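Oltberg Bench Cell: Installation and Care
Section 4. Work Surface and Rod Finger

4.1 Before you start
These steps apply to cells fitted with the single rod finger. For the two-jaw gripper, see Section 5. You will need the hex key set, the Pillham height gauge, a dry lint-free cloth and the block set supplied with the cell.

CAUTION: Press the hold button and wait for the amber lamp before reaching over the platform. The arm stays powered while on hold.

4.2 Seating the board
1. Clear the perforated platform and wipe it down. Grit under the board will tilt it enough to spoil the height reading.
2. Lay the wooden board flat on the platform with the long edge toward the operator.
3. Press on each corner in turn. If a corner rocks, lift the board, clean again and reseat.
4. Run a fingertip across the glued seams. Replace the board if you can feel a step.

4.3 Setting the rod height
1. Jog the arm to the park point at the low speed setting.
2. Loosen the clamp screw by half a turn. Support the rod with your other hand.
3. Slide the gauge under the rounded tip and lower the rod until it just touches.
4. Tighten the clamp screw and remove the gauge.
5. Enter the new offset on the Tool page and press Store.

NOTE: The rod may sit slightly off vertical. Correct it only if the Tool page shows a tilt warning.

4.4 Placing the blocks
Set the blocks out by hand, with the rod raised. Mixed colors and shapes may share the board, and blocks may touch: a blue cube against a blue triangular prism, for instance, or a red star close to the rod. Stand cylinders on their flat ends.

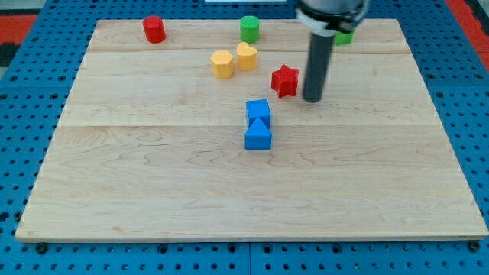
Does the rod height have to be set again after every board change?
Set it again whenever the new board has a different part number. For a board with the same part number, run the touch check in 4.5 and adjust only if it fails.

4.5 Touch check
1. Remove all blocks from the board.
2. Select Touch Check and enter 15 points.
3. Release hold and stand clear.
4. If any point fails, repeat 4.2 and 4.3 before running the check again.

4.6 Routine care
Wipe the rod tip at the end of each shift. Check the clamp screw every 100 hours. Replace the tip after some 1,000 hours, or sooner if it leaves marks on the board. Do not use solvent on the board or the blocks.

Log all tip changes on the Ormsby service sheet. Questions about this section go to Matvii Tkachenko, Flondstead service desk.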